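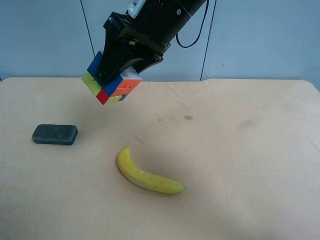 Most advice on looking after second-hand novels seems to come from people who don't read them. I buy a lot of historical fiction from the charity shop in Sordale, long series mostly, and over the years I've tried nearly every trick going for smells, stickers and bent covers. Few of them did what was promised. Take flattening a curled paperback: one popular tip says any small solid object off the shelf will do for a weight, and that's how people end up using something like a Rubik's cube, as a weight, which doesn't do the job. It's too light and too small. Use two big hardbacks, larger than the book you're pressing, and leave them a fortnight.

Musty smell

Bicarbonate of soda in a box with the book standing over it. I gave this 14 days with the first three Wubshet novels and they smelled slightly less of loft. Airing them upright with the pages fanned, in a dry room with the window open, did as much and made no mess. Scented tumble dryer sheets are a waste of money. You get a book that smells of loft and laundry.

Never sprinkle powder between the pages. I was still tipping it out of chapter 4 on the train.

Price stickers

Flistix is sold as a spray that lifts any label. On a shiny cover it's fine, though no better than a hairdryer on low and a fingernail. On an old matt cover it left a dark patch, and it did the same on a second one, so I stopped. Try the back first, whatever you use. If the sticker's been there since the nineties, I'd leave it alone.

Loose pages

Ordinary sticky tape goes brown and takes the print with it. A thin line of PVA down the inner edge, greaseproof paper either side, then under the hardbacks overnight. Mekdes Tufa at the Narkirton book stall swears by a glue stick, and I've seen her repairs hold, but mine came away by page 50.

The big one of mine is 827 pages and the spine has split in the middle. I've read plenty of claims about mending that at home and don't believe any of them. It has an elastic band round it now.

Freezing for insects

This may work for booklice. The instructions I've seen range from one night to several weeks, so somebody is guessing. Bag the book tightly, and let it come back to room temperature before you open the bag.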